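Part-time Tenant Services Assistant, Prandell Court

Prandell Court is a 54-unit apartment building on Bogale Street. We need a part-time assistant for the leasing office, starting in July. Hours are 9 a.m. to 2 p.m., four days a week, with Tuesday off.

You will answer the phone, log repair requests, show vacant units and check them when people move out. You need two years of office or customer service work and a valid driver's license. Spanish is a plus.

The job pays hourly, with paid sick leave and free parking.
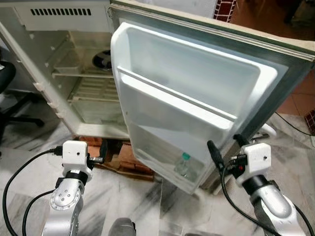

Apply at the front office or by mail to Hirnilel Property Services, Suite 2. Send a resume and the names of two references. Interviews are held on site. No calls, please.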